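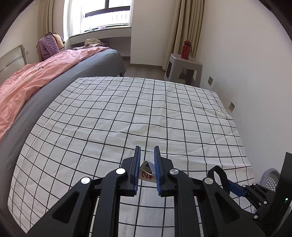

What does a student need to finish before joining a manipulation team in the Grallutico course? One complete set of logged demonstrations with the hand-held gripper, plus a written calibration record for the tool that was used.

# Grallutico Student Project: Hand-Held Gripper Work

Grallutico is the project half of the robotics elective at Clastedwood. Students work in teams of 5. Each team records demonstrations by hand, trains a small policy on them, and runs the result on the shared arm in the lab. The tasks are short and use household objects: cards, cups, cloths, lids. October is recording month. Training starts after the last set has been checked in.

The picture on this page belongs to the card task. The card is small, folded and white, with a red 2 and a heart on the visible face. It is held upright between the blue ridged pads of the two fingers, over a white sheet printed with a black grid.

## Card task, version 6

- Start with the card standing on the grid sheet, fold up.
- Approach from above with the fingers fully open.
- Close until both pads touch the card. Stop there. Extra force bends the fold, and a bent card has to be replaced.
- Lift, hold for a count of two, and place the card on the square named in the run sheet.
- Open fully before moving away.

A full set is 100 demonstrations. Runs in which the card drops are kept and marked as drops. Runs in which the operator's free hand touches the card are deleted.

## Notes from the Havus team

Havus turned in the first complete set. Their first pass lost 49 runs to one error: the start square in the log did not match the start square on the sheet. The run sheet now has a separate column for it, and the square is read aloud before each start.

They also report that soft surfaces change the approach height from one run to the next. Smooth the grid sheet between runs and write down the surface type. Mixed surfaces are allowed within a set as long as the log says which is which.

## Checking in a set

Copy the recordings and the log to the team folder under the task name and version number. Wipe the finger pads with a dry cloth. Return the gripper with its strap attached and its battery on charge.

Cup and lid tasks use the same log format. The cloth task has its own sheet, kept in the Sánchez binder next to the lab door.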